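Dellovmont Vehicle Systems, Unit 3: Wheel Bearings and Hubs
Handout, September 2021

Most front hubs on the course cars are sealed units. They are replaced whole and are not repacked.

1. Check for play. Raise the wheel, grip it top and bottom, and rock it. Compare with the other side before ordering parts.

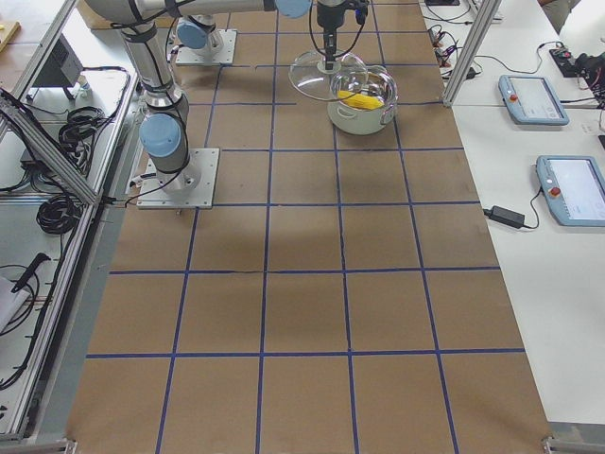

2. Remove the axle nut. Use a breaker bar with the car on the ground. Seized nuts get penetrating oil and some 18 minutes of soak time.

3. Press the new bearing. Load the outer race only. A load passed through the balls marks the races and causes noise early on.

4. Torque the axle nut. The Clistel hub takes 200 Nm, applied in one smooth pull. Do not reuse a staked nut.
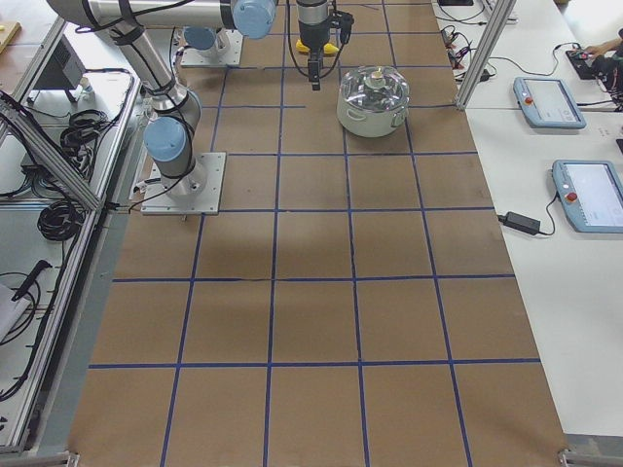

Two arms on the gridded table, each on a square base plate.

Noise that changes in a turn usually points to the bearing on the loaded side. Tire noise changes with the road surface.

Reading for next session: Mersha workbook, hub section.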